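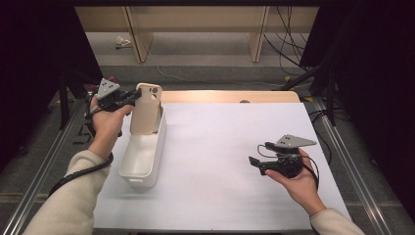 4. Sorting and storing phone cases in the Brolletia box

This section explains how to put phone cases into the long open box of the Brolletia desk set. It is for cases only. For chargers and cables please go to section 5, and for screen glass go to section 6.

Shares 207 | Comments 11

4.1 Before you start

You need a clear table with a flat surface, the long box, a dry cloth that leaves no lint, and all the cases which you want to store. If you have the divider pack from Grastport, keep it near you, but do not put the dividers in yet. It is easier to see how many you need after the cases are sorted.

Take the phone out of each case first. This sounds very simple, but customers write to us that they could not find the phone and it was in the box.

Remove also everything which is kept inside the case: bank cards, paper tickets, a SIM pin, a folded receipt. A card that stays behind makes the case bend over some weeks, and then it does not close well on the phone.

4.2 Cleaning the case

1. Wipe the outside of the case with the dry cloth.
2. Turn the case and wipe the inside. Go slowly along the four corners, where dust collects.
3. Clean the edge of the camera opening with a corner of the cloth. Do not push a pin or a knife into it.
4. If the case is soft silicone and feels sticky, wash it in lukewarm water with a little dish soap. Rinse it well.
5. Let a washed case dry overnight on a towel, with the inside facing down.

Caution: Do not store a case that is still wet. Water stays between the case and the wall of the box and leaves a mark on light colors.

Caution: Do not use nail polish remover, alcohol above 90 percent, or kitchen spray with bleach. Light cases (beige, cream, pale pink) turn yellow from these products and we cannot replace them.

4.3 Placing the box

1. Put the box on the table with the long side going away from you and the small handle lip at the near end.
2. Press lightly with two fingers on each end. The box should not rock. If it rocks, check whether there is a crumb or a screw under it.
3. Leave a free space beside the box – one hand wide is enough – so that you can lay down a case when you change your mind.

Note: The handle lip is made for pulling the box toward you on a shelf or in a drawer. It is not made for carrying a full box. Carry the box with both hands under the bottom.

4.4 Putting in the cases

Cases stand upright in the box, like cards in a card file. They do not lie flat. When they lie flat you must lift all of them to reach the lowest one, and the thin ones get pressed out of shape.

1. Make piles by phone model. If you do not know the model, hold two cases back to back and compare the camera openings. They must have the same shape and the same place.
2. Inside each pile, put the stiff cases together and the soft cases together.
3. Take the first case by its upper part, with the camera opening at the top.
4. Lower it straight down into the box until the bottom edge touches the floor of the box.
5. Hold it for a moment before you let go. A single case in an empty box will want to fall, so lean it on the end wall or place a divider behind it.
6. Continue with the next case of the same model. All camera openings should be on the same side. In this way you can see quickly if a wrong model came between them.
7. When one model is finished, put in a divider and begin the next.

Note: The upper part of the case stays above the wall of the box. This is correct. You need this part to take hold of the case again.

Note: Wallet cases with a cover are thicker and need 2 places. Close the cover before you put them in, and turn the fold to the bottom.

Caution: Do not push the cases together with force to win one more place. You should be able to tip each case forward with one finger. If this is not possible, the box is too full.

4.5 Labels

The label sheet in the Brolletia set has 11 small labels. Write with a pencil or a thin permanent pen. Ink from a gel pen comes off on the fingers.

Stick the label on the divider and not on the case. The glue is strong, and on silicone it takes away a little of the surface when you remove it.

We recommend to write the model and, if the cases are for several persons in the home, also the name. In an office or a small repair shop it can be useful to write the month, for example November, so that you know which cases are waiting for a long time.

4.6 Where to keep the box

Keep the box in a drawer or on an open shelf. A window sill is not a good place. Sun makes the clear and the light cases yellow, and the dark ones become hot and soft. Keep it also away from the radiator and from the top of the router.

Two boxes can stand next to each other. Please do not put one box on top of another when there are cases inside, because the cases are higher than the wall and would carry all the weight.

If you use the Droncombe shelf, put the box on the lower or the middle level, with the handle lip to the front. Check that nothing above touches the cases when you pull the box out.

4.7 Small problems

The cases slide forward when the drawer opens. Put a divider in front of the first case, or cut a strip of the Vương drawer mat and lay it in the bottom of the box.

Two soft cases stick together. Pull them apart from one corner, slowly. Put a sheet of plain paper between them next time. Newspaper is not suitable – the print goes over to the silicone.

The case leans and does not come straight again. Take it out and put the phone in it for one day. Most soft cases return to their shape. A hard case which is bent will not return and should be thrown away.

The camera opening has a tear. Do not store this case with the others, as the torn edge hooks into the next one.

The box smells of plastic when it is new. Wash it with warm water and leave it open in a room with fresh air until the smell is gone. The box may not go in the dishwasher.

4.8 Care of the box

Empty the box from time to time and wipe it with a damp cloth, also under the handle lip. Dry it before the cases go back. Small scratches on the inside are normal and have no effect on the use.

For a lost divider or a second label sheet, write to the shop where you bought the set and give the number 207, which is the order number for the small parts.

Continue with section 5, Chargers and cables.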